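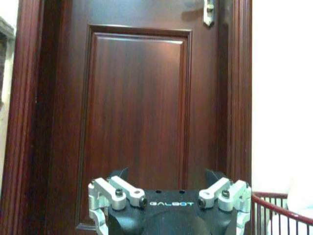
Werkstatt-Tipps / Türen und Greifer

Lackierte Holztüren als Übungsobjekt: Vorbereitung, Schutz, Pflege

Die Robotik-AG Cluvville übt montags das Anfahren und Öffnen von Zimmertüren. Gearbeitet wird an eingebauten Türen in bewohnten Häusern, also an Oberflächen, die hinterher aussehen sollen wie vorher. Die folgenden Hinweise stammen aus dem Werkstattheft der AG und gelten für jede Arbeit mit Metallwerkzeug vor einer lackierten Kassettentür. Zusammengestellt hat sie Gerasimos Politis, die Abschnitte zu Lack und Politur sind von Arlo Ferreira.

Vor dem Aufbau

Türblatt mit einem trockenen Mikrofasertuch abwischen, von oben nach unten, in Faserrichtung. In den Stufen der Profilleisten sammelt sich Staub, den das Tuch nicht erreicht. Dort einen weichen Flachpinsel nehmen. Keine Druckluft in Innenräumen.

Drücker einmal ganz durchdrücken und loslassen. Kehrt er nicht selbst in die Ausgangslage zurück, zuerst die Rückholfeder prüfen, dann die Schrauben am Schild. Eine Tür mit hängendem Drücker ist für die Übung unbrauchbar, der Greifer findet ihn bei jedem Versuch in einer anderen Stellung.

Quietschende Bänder mit wenig Graphitpulver oder harzfreiem Öl behandeln. Überschuss sofort abnehmen. Öl auf Lack zieht Staub an, und auf der Bekleidung entstehen Ränder, die sich später schlecht auspolieren lassen.

Glanz und Licht

Hochglänzender Lack auf dunklem, rotbraunem Holz ist für die Kamera am Handgelenk der ungünstigste Fall. Die Kanten der Füllung erscheinen je nach Blickwinkel als helle Linie oder als Schattenlinie. Der Drücker wirft zusätzlich einen Schatten auf das Türblatt, den eine einfache Kantenerkennung gern für ein Bauteil hält. Weiße Wandflächen neben der Tür überstrahlen, wenn die Belichtung auf das dunkle Holz geregelt wird.

Abhilfe:

Deckenlicht aus, seitliches Licht durch einen Diffusor oder ein weißes Bettlaken führen.
Belichtung fest einstellen, Automatik abschalten.
Messfeld auf das Schild legen, nicht auf die Füllung.
Bei Tageslicht zur selben Uhrzeit arbeiten, sonst sind die Aufnahmen nicht vergleichbar. Im Februar bleibt nach Schulschluss dafür wenig Zeit.

Mattierungsspray ist auf lackierten Möbeln und Türen tabu. Auch die als rückstandsfrei verkauften Sorten hinterlassen in offenen Poren und Profilecken einen grauen Schleier.

Abstand und Schutz

Der erste Anfahrweg endet 115 mm vor dem Türblatt. Erst wenn er ohne Nachregeln wiederholt wurde, wird der Abstand verkürzt. Die Backen stehen dabei offen. Geschlossen wird ausschließlich am Drücker.

Für die ersten Läufe eine Filzplatte von 4 mm Stärke vor die Füllung hängen. Befestigung oben über die Türkante, mit Baumwollband. Kreppband hält auf Hochglanzlack zwar gut, zieht aber bei altem Lack beim Entfernen Teile der Oberfläche mit. Wer kleben muss, nimmt Lackierband mit niedriger Klebkraft und entfernt es am selben Tag, flach zurückgezogen.

Treppengeländer neben der Tür gehören in die Kollisionsumgebung, und zwar als geschlossener Kasten. Einzelne Stäbe zu modellieren kostet Rechenzeit und bringt nichts. Der Handlauf wird mit Rohrisolierung aus dem Baumarkt ummantelt, der Länge nach geschlitzt, ohne Kleber.

Schrauben am Greifer

Vor jedem Termin die Innensechskantschrauben der Gelenke mit dem Inbusschlüssel auf festen Sitz prüfen. Kugelkopfschlüssel nur zum Eindrehen verwenden, zum Anziehen den geraden Schlüssel. Ein vorstehender Schraubenkopf reicht aus, um eine Profilleiste zu verkratzen.

Fingerspitzen mit Isopropanol reinigen, vollständig ablüften lassen, dann erst an die Tür. Lösemittel und Klarlack vertragen sich nicht. Schwarzer Abrieb am Drücker geht mit einem feuchten Tuch und einem Tropfen Spülmittel weg.

Kleine Schäden

Feine Kratzer im Klarlack: Möbelpolitur auf ein Baumwolltuch, mit geringem Druck in Faserrichtung arbeiten, nachwischen. Die AG verwendet Pedon, dunkel eingefärbt. Vorher an der Oberkante des Türblatts testen.

Kratzer bis ins Holz: Hartwachs in zwei Farbtönen schmelzen und mischen, leicht überfüllen, mit dem Kunststoffspachtel abziehen. Bei rötlichem Holz den helleren Ton zuerst. Die Maserung mit einem feinen Stift nachziehen, danach Lack aus der Dose mit dem Pinsel auftupfen.

Druckstellen an der Profilkante: Nur bei unlackiertem Holz hilft Dampf. Auf Lack wird die Stelle weiß.

Stumpfe Stellen nach dem Ausbessern: Schleifvlies sehr fein, danach Polierpaste von Brevari. Kein Schleifpapier auf den Profilen, die Kanten sind nach wenigen Strichen durch.

Materialliste

Mikrofasertücher, fusselfrei
Flachpinsel, weich
Filzplatte, Baumwollband
Rohrisolierung, geschlitzt
Inbusschlüssel, gerade, metrischer Satz
Isopropanol, Flasche zu 500 ml
Hartwachs rotbraun, hell und dunkel (Heiskanen, Sortiment mit 13 Stangen)
Möbelpolitur, dunkel

Hartwachs liegend und kühl lagern. Getränkte Poliertücher zum Trocknen einzeln ausbreiten, nicht geknüllt in den Eimer werfen.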